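Ticket 2569
Queue: Desktop hardware, Dirnalstead depot
Opened by: Front counter
Assigned to: Iara Quezada
Status: Waiting on paste
Subject: Tower from Kesham office powers on, does nothing else

Initial report (as received)
"Computer is broken. Fans go. Screen says no signal. Was fine before February. Please hurry, Rosenthal invoices are on it."

Notes, I. Quezada

9:10 - Fans do go. Screen does say no signal. So far the customer has been right about everything, a first for this queue. Tried a second monitor and a second cable, same result. Pulled the memory and reseated it, then tried one module at a time. No change. The power supply tests fine on the meter.

9:45 - Cleared the settings, swapped the coin battery, went to get coffee. The coffee was the only one of these with a measurable effect.

10:20 - Took the heatsink off to look at the processor. The old paste had gone the texture of stale frosting. Cleaned the lid, opened the socket lever, lifted the chip out and went over the pins with a loupe. None bent that I can find. No scorch marks on the pads either. There was a crumb of dried paste near one corner of the contacts, so that's my suspect, and it's in the trash. 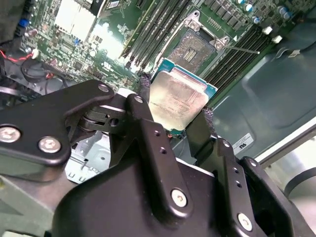

Reminder for whoever inherits this one: the notches on the chip only match the socket one way around. Line them up, let it down flat, don't slide it, don't press. The load plate does the pressing. If the lever seems to want more than a firm push, stop and check the seating. Ticket 788 was closed as "customer damage" and we all know which side of the counter that customer was on.

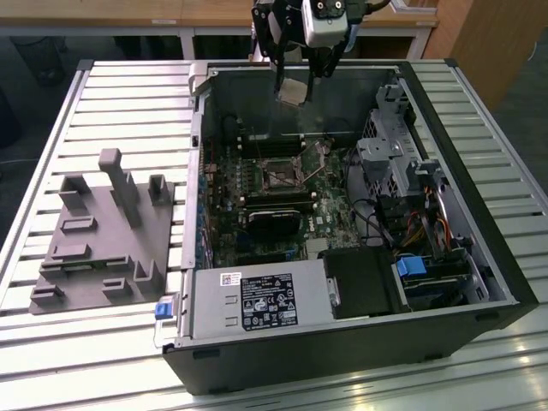

Socket open, lever and bracket still on the board. Dell tower, side panel off.

10:50 - Before refitting, tried the known-good processor from the Kistitz spares drawer. The drawer label says 5 units. The drawer contains 4. I have opened a separate ticket about the drawer.

11:05 - Spare chip: picture on the screen, first try, and a cheerful complaint about the clock. So the board, memory and power supply are off the hook. Spare back out, customer's own chip back in for a fair retest.
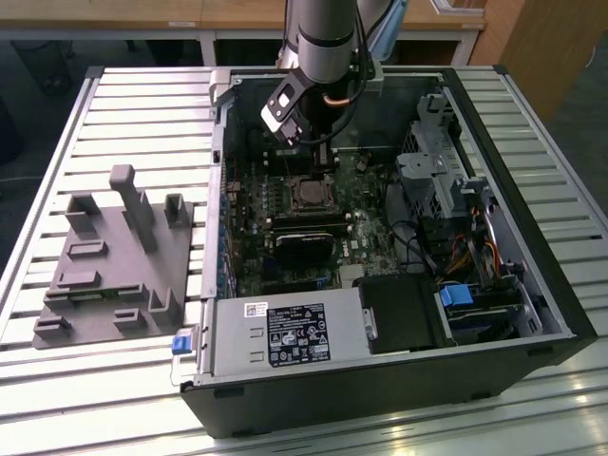
Processor in its socket. Drive cage and power cables left where they were.

11:30 - Customer's chip also gives a picture. I would have liked a dead part to point at, but I think the crumb was holding the chip off a few contacts and the February room move finished the job. Ran it only long enough to see the setup screen, with the old paste replaced by the last of the tube. It was not a generous last.

11:40 - Powered down. The coverage under the heatsink won't do for a long run, so this waits for a fresh tube.

Still to do
Clean and repaste properly
Set the clock
Four-hour load test, watch temperatures
Check that the Rosenthal invoices open
Side panel on, and all of its screws, please

Reply to front counter, 11:55
Tell Kesham it's alive and the drive hasn't been touched. Please don't tell them it's ready. Last time "alive" became "ready" somewhere between my bench and the phone, and a man drove over to collect it.

Next update when the paste shows up.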